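Notebook – press coverage group, Prerstead
August, started 9.20 am

Coffee in hand, windows open, and the second batch is finally in! Writing this up as I go so Rebecca and Jitendra can pick it up when they're back from the archive.

Where we were: the full set is 410 articles on cross-border custody cases, all of them stories where two governments ended up saying something in public about one family. The first batch was the 200 we did before the break. We've been marking every sentence that carries a claim with who is making it, who it's about, and how strongly the reporter stands behind it. The question is still the one Tincuța wrote on the whiteboard in June: when an official in one country makes a claim about a family in another, how many retellings does it take before the official drops out of the sentence?

I've been itching to get at this batch because it has the whole run of the Gromden Courier in it, and the Courier does something I haven't seen the nationals do. They rerun their own background paragraph. Same paragraph, story after story, with small trims each time to make room for the new bit at the top. So you can lay them next to each other and watch the thing shrink. I spent the first hour doing just that with printouts on the floor, which was a joy, and my knees are paying for it.

The custody case from the Flitalitz side is the best one. First version, shortened here: the ministry said in a statement that it believed the child had been taken out of the country without the father's knowledge. Four stories later: the child, whom the ministry says was taken without the father's knowledge. Two after that: the child, taken without the father's knowledge. The statement went first, then the believing, then the ministry. And no new reporting in between, as far as I can find. The court hadn't ruled. I checked our timeline twice and then asked Zulkifli to check it without telling him what I was hoping for, and he got the same order.

I want to be careful here. It's one paper and one case, and it might be a sub-editor with a heavy hand. But it's so clean that I think it should be the worked example in the training notes whatever the rest shows.

Coding notes from this morning

The "reportedly" problem. We have been giving "reportedly" its own code, as a claim with no owner. Jitendra's objection last time was that in half the stories the owner is named in the next sentence, so the reader isn't left in the dark at all. I've gone back and forth on this and now think he's right. New rule for trying out: read on to the end of the paragraph before deciding. If a named source turns up there and it's plainly the same claim, the claim gets that owner and a small "d" for delayed. If the paragraph ends first, no owner.

I redid 15 articles from the first batch under the new rule to see how much moves. Quite a lot moves! Enough that we can't just apply it from here on and leave the old ones alone. That means a recode, sorry everyone. I'll take the first share.

Quotation marks round two or three words. These are slippery and I love them. A headline puts a harsh phrase in quote marks and the body text never says who used it. Sometimes it's a translator's phrase. Tincuța went through the ones she can read in the original and found a case where the official's word was much milder, nearer to "unsuitable", and the English wire copy had gone for something that sounds like a criminal charge. Once it's in quote marks it looks like his own word. She has started a separate sheet for these, with the original, a plain translation from her, and the one printed. I'd like that sheet to become a paper by itself. Told her so. She said "after lunch", which I'm taking as yes.

Double investigations. When both a police force and a child welfare office are looking into the same family, reporters tend to fold them together as "authorities". But they're asking different things and they finish at different times. In the Gromden run, the welfare office closed its file with no finding while the police were still open, and the Courier's line stayed "authorities are investigating" right through. True, strictly. I've added a tick box for "more than one body, merged". Please use it even when it seems petty.

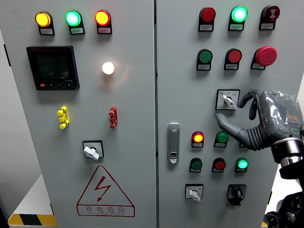
11.45 am. Ran the agreement check on the pair-coded articles with Oei. It's behaving much better since Zulkifli cleaned up the import, and it now keeps the paragraph breaks, without which the new "reportedly" rule would be hopeless. Rebecca and I agree nearly always on who is speaking. We agree far less on how strongly the reporter backs the claim, and looking at the splits I can see why. She treats "confirmed" as the reporter vouching for the thing. I treat it as a speech verb and nothing more. "The ministry confirmed that the boy was unhappy" – does that tell us the boy was unhappy, or that the ministry said it again when someone rang up? I'd happily argue this one all afternoon.

What I'd propose, and Rebecca please shout if you hate it: "confirmed" counts as vouching only where the body confirming is in a position to know. A hospital confirming an admission, yes. A foreign ministry confirming how a child felt in a house thousands of miles away, no. It brings in a bit of judgement, I know. But we're making the judgement anyway, each in our own head, and then wondering why the numbers don't match.

Batch size. Zulkifli reckons we'll end up with up to 335 usable once the straight wire copies are taken out. I had been sad about losing those and now I'm not, because of what he suggested over the washing-up yesterday. Keep the copies in a side folder and look only at the cuts. Every paper that took the wire story had to shorten it, and each made its own choices about what could go. Does the source go before the colour? Does the denial go before the accusation? My bet is that the family's lawyer is the first person out of the story nearly every time, as the lawyer's quote tends to sit low down. We can test that with what we already have. It's such a neat idea and it costs us almost nothing.

Things that went wrong

I coded a whole run of letters to the editor as news. They were filed in with the rest, and the scans have no page headings. It took me far too long to twig, even though one of them begins "Sir". Pulled out and put in the letters folder. They're lively reading, if anyone wants cheering up or the opposite.

Two of the Flitalitz articles are the same article with different headlines, morning and evening edition. Kept both for the headline work, one only for the body text. Marked in the log.

The surname of the family in the Gromden case is spelt three ways across the run, so any search on name alone misses stories. I've gone with the court spelling and listed the others at the front of the case folder. Reminder that we use case letters and no names in anything that leaves the room, notebook included. The children in these stories are grown up or growing up, and they didn't ask to be in our spreadsheet.

2.30 pm. Tincuța back, and it was a yes. She thinks the quote-mark sheet needs someone who can do the same for the Malay-language coverage, and Suryani Halim would be perfect for it. Suryani read court reports for a living before she came to us and has a very good ear for when a phrase has been hardened on the way through. I've left her a note with three samples and the blank columns.

Also talked through whether we're being unfair to reporters. A background paragraph has to be short, and there's a desk shouting for it. Tincuța used to write them and says the source falls off because you've typed it so many times that you assume everyone knows. That rings true to me, and I'd like it in the write-up in her words. We ought to interview a few subs before we say anything about why this happens. At present all we can see is the printed result.

To do

Recode first batch for "reportedly", my share first, then Jitendra's.
Rebecca to say yes or no on "confirmed" before anyone codes further.
Zulkifli: side folder for wire copies, plus a way of showing two versions next to each other in Oei so I can get up off the floor.
Gromden paragraph run to be typed up clean for the training notes, all versions, with story order but no names.
Ask the archive whether the Courier's evening editions survive for the spring. If they do there may be two more steps in the shrinking that we haven't seen.
Write to the retired Courier sub Jitendra found. He has her address and says she's keen to talk.

4.50 pm. Last thing, found while putting the printouts away. In the final Gromden story, after the court had ruled, the background paragraph grows again. The ministry is back, with "had claimed" in front. So the source went missing while the claim was in doubt and came back once it had been thrown out. I want to see whether any of the other cases do that, and I'm starting on Flitalitz first thing.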